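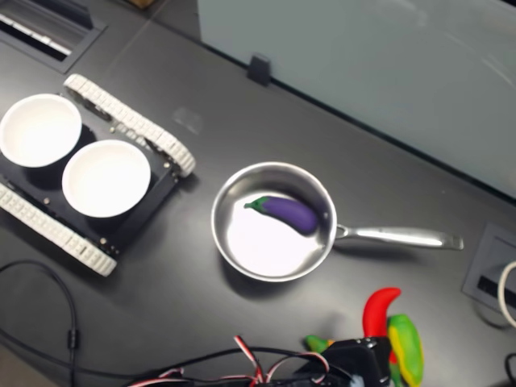
Play Kitchen Table: Pan, Bowls and Vegetables

Gallery page by Noreen Fahy

The play kitchen table at Letville has its own set of things, kept apart from the rest of the toys. The set is small on purpose. A steel saucepan, two white bowls and the toy vegetables are enough for most of what goes on there, and they all fit in one box when the table is needed for something else.

I have been putting these pages together one table at a time. The dress-up rail and the building blocks went up in August. Cathal Coughlan did the page on the wooden train, and the picture puzzles are still to come. Most of the questions I get are about what we bought, what we would buy again and how we keep it clean, so I have put that in with the pictures.

The saucepan

We use a real pan. The toy pans we had before were thin and light, and they slid off the table whenever anyone stirred hard. A steel one stays put and it makes a good sound when something is dropped in it. The long handle takes some getting used to. We ask people to turn it in over the table before they start, the same as they would at a stove.

Steel shows every fingerprint. A damp cloth and then a dry one takes care of that. We don't use scouring pads on it, as the scratches catch the light and can't be polished out again. The pan gets washed with dish soap at the end of the day even if it has only had toys in it.

If you are buying one, look in secondhand stores first. Ours was $7 and it had plenty of life left. Check that the handle is tight and run a finger around the rim. A rolled rim is much kinder to small hands than a cut one.
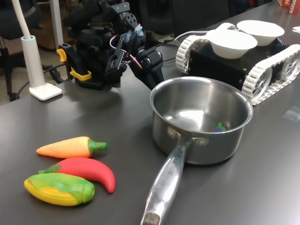

The vegetables came from three different places, and it took a while to get a group that worked together. We started with a boxed set from Kavanagh, kept four of the pieces and gave the rest away. Too many and they end up on the floor. The ones that get picked up the most are the carrot and the corn. They are easy to name and easy to tell apart from across the room, and they lie flat without rolling very far.

The chili pepper is the one people argue over. Younger children call it a banana or a hook. It is a good piece for talking about what is hot and what isn't, and for pretending to have eaten something terrible.

The eggplant is the least known of the lot. A fair number of the children have never seen a real one, and Cathal brought one in from the market so they could compare the two. It nearly always goes in the pan first. The purple shows up well against the steel, which may be why.

Cleaning the vegetables

Warm water, a little soap, and a soft brush for the grooves and the kernels. Corn is the slowest to clean because the dirt settles between the rows. Let everything dry on a towel before it goes back in the box. We put them away damp once and the whole box smelled for a week. Don't leave them on a radiator or in a sunny window, where the color can fade.

Look at the stems every so often. On cheaper pieces they can be glued on separately, and any that wiggle should be taken out.

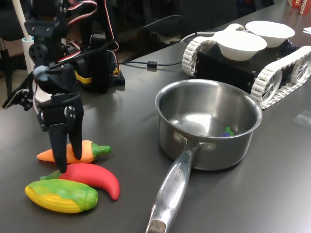 Carrot, chili pepper and corn together at the corner, with the eggplant in the pan.

Setting the table

There are a few ways to lay it out. The one we come back to is vegetables on one side and the pan near the middle, so that everything has a short trip to make. The dark gray top helps here. We had a patterned cloth for a time and the smaller pieces got lost on it.

Things people do at this table, in no special order:

Sort by color. Orange, red, yellow and purple make an easy start, and nearly everything has some green on it, which leads to some good disagreements.

Take orders. One person asks for a soup and another has to put the right vegetables in the pan.

Share out. The bowls are for this. Whatever is in the pan has to be divided between two, and both sides have to agree that it is fair.

Guess what is missing. Everyone looks, then closes their eyes while one piece is hidden.

The bowls

Plain, round and white. We chose white so that whatever goes in can be seen clearly. They nest, so they take up hardly any space in the box. We tried colored bowls from Wososetti and went back to these, mostly because everyone wanted the blue one.

Putting away

Bowls at the bottom of the box, vegetables in the bowls, pan on top with the handle sticking out. The lid won't close over the handle and we have stopped trying to make it. The box goes on shelf 8, next to the tablecloths.

The table can be used for up to 90 minutes at a stretch before the next group needs it. If you would like to borrow the box for use at home or at the Trormont room, write your name on the sheet inside the cupboard door and bring everything back clean and dry.

Next page: the picture puzzles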